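회사 소개

트록몬트는 사무실 정리를 대신 해 드리는 회사입니다. 거창한 철학은 없습니다. 바닥에 굴러다니는 페트병은 줍고, 쓰레기통이 차면 봉투를 갑니다. 이 일로 15년째 월급이 나온다는 사실에 저희도 가끔 놀랍니다.

직원은 54명, 사무실은 한 층입니다. 남의 사무실을 치우는 사람들이니 우리 사무실은 당연히 깨끗할 거라고들 하시는데, 그 기대는 수요일 오후쯤 접어 두시는 편이 좋습니다.
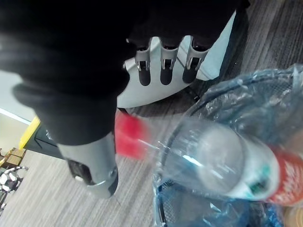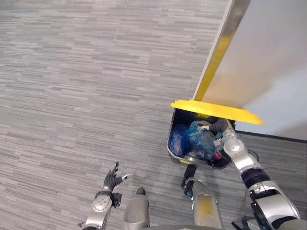

분리배출 교육은 입사 첫 주에 다섯 시간 합니다. 뚜껑을 따로 모을지 닫아서 버릴지를 두고 아직도 점심시간에 언성이 높아집니다. 사내 규정집 '풀타'에는 이 문제만 네 쪽이 있고, 끝까지 읽은 직원은 쓴 사람뿐입니다.

작년에 저희가 비운 쓰레기통은 2939개입니다. 세어 달라고 한 고객은 없었습니다. 견적은 전화로 받으시고, 방문 상담은 오전만 됩니다. 오후에는 치우러 나가 있습니다.

댓글 3

민들레차: 뚜껑은 닫아서 버리는 거 아닌가요? 저희 구청은 그러라던데

ustow: 5월에 맡겼는데 책상 밑까지 해 주셨어요. 규정집은 안 주시더라고요

지나가던총무: 다섯 시간 교육 우리 팀도 좀 받게 해 주세요...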